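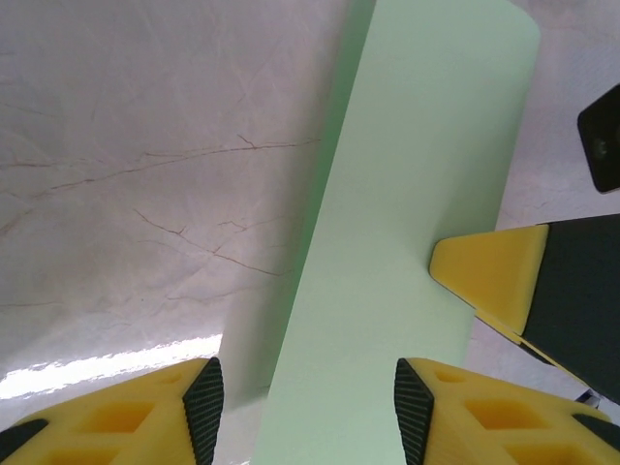 Conus (software)

Conus is a perception and control package for robot arms that handle thin, flexible parts such as plastic sheet, card and fabric. It was developed at Saltex, a maker of tooling for light assembly, and is used mainly on stations where two arms share one work surface. The package takes its video from small cameras mounted at the wrist of each arm.

Overview

Most grasp planners treat a part as a rigid body with a fixed outline. A thin sheet may bend under its own weight or curl at one side, and its outline then changes with the angle of view. Conus describes the sheet as a strip of connected flat patches and estimates the bend between each pair. A pale green sheet with a shaded, upturned flank, lying on a white marble-patterned surface, is a typical input.

Perception

The perception module first separates the part from its background. Veined or glossy surfaces are a known source of error: dark veins that end at the border of a sheet can be read as part of its edge, and bright glare can hide the surface altogether. Version 8 added a check that compares each candidate edge over 29 consecutive images and drops those that do not move with the part.

The module also masks the gripper itself. Fingers with patterned bodies, such as yellow fingers with square recesses and black ribbed pads, produce many strong corners close to the grasp area. The mask is drawn from the finger model and the current joint positions. A finger of a second arm entering the view is masked in the same way, provided that both arms report to the same controller.

Planning and control

Conus plans a grasp in two stages. In the first, the open fingers are placed on either side of the sheet with a gap left at both pads. In the second, the fingers close at a limited speed until the motor current rises. Control commands are sent at 200 Hz. When a second arm is present, the planner assigns it a separate zone along the sheet – the zones may touch but not overlap – and holds one arm still while the other closes.

Testing

The standard test set, named Štefanec, contains 1099 recorded grasp attempts on sheets of different color, stiffness and curl. Results are reported separately for plain and patterned backgrounds.

Related software

Cullow, a companion tool, replays recorded attempts and displays the estimated shape of the sheet beside the wrist camera video. It can read Conus logs from version 8 onward.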